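Undeda to trial robotic washroom servicing at Skallamar offices from July

Simulation work completed, site trial to begin with two units

2024-06-01

Undeda, a contract cleaning and facilities operator, will begin a site trial of robotic arms for washroom servicing at the Skallamar office complex in July. The trial follows a program of 3000 simulated handling runs carried out with the integrator Morkik.

Each trial unit consists of a single arm with a two-finger gripper. Its assigned work is limited to picking up, moving and putting back cleaning supplies, including items left on top of fixtures. Spraying, wiping and final inspection stay with cleaning staff.

Spray bottles were selected as the first object class. The trigger, narrow neck and wider body present different widths to the gripper, and a bottle lying on its side offers fewer approach angles than one standing upright. Grasp planning for this case was developed in rendered washroom environments before any hardware was ordered.

Simulated handling of a blue-bodied spray bottle with a white spray head, lying on a white surface: 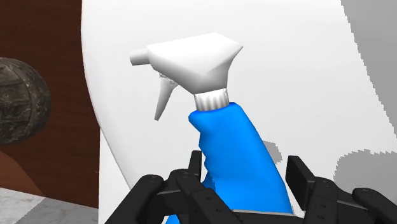
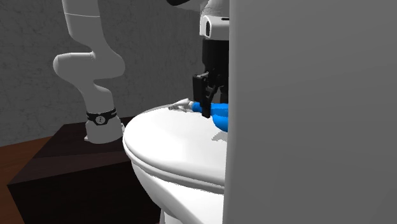 Changes to staff duties

The Skallamar contract covers 274 washrooms across 4 buildings. Cleaners currently collect, carry and restock supplies by hand on every round. During the trial, units will take over part of this handling on 2 floors, and rosters on those floors will be rewritten to give more time to surface cleaning and inspection.

"The repeated bending and reaching is what our people report most often in injury logs," said Ivan Ostapchuk, operations manager at Undeda. "We want to measure how much of that labour can be removed from a shift. Hours and pay rates are unchanged for the trial period."

Cleaners on the trial floors will be trained to stop, restart and reposition a unit. They may take a unit out of service at any time without supervisor approval.

Poul Þorgeirsson, lead engineer at Morkik, said grasp force limits would be set conservatively at the start. "A dropped bottle is logged and the arm waits for a person. It does not retry on its own."

Results will be reported to Undeda and the building manager, Kröger, at the end of the trial. No decision has been made on use at other sites.

Media enquiries: Undeda Communications Office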